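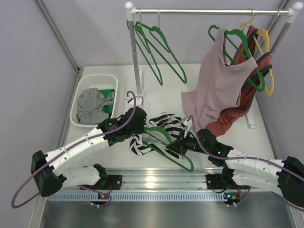 *Green hangers on the rod*

My sister went into the hospital at Ivell in November, and I moved into her house with 3 pages of her notes. The boys ate at six. The pills for the dog were behind the flour.

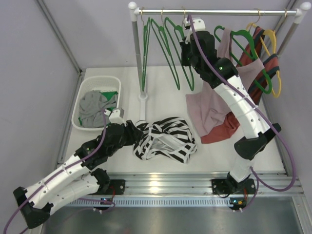

By day 11 I had stopped reading them. I called her room, 304, after supper and told her the house was fine – the sink was leaking – and she asked if the boys had their coats.

"Yes," I said, and went to look for the coats.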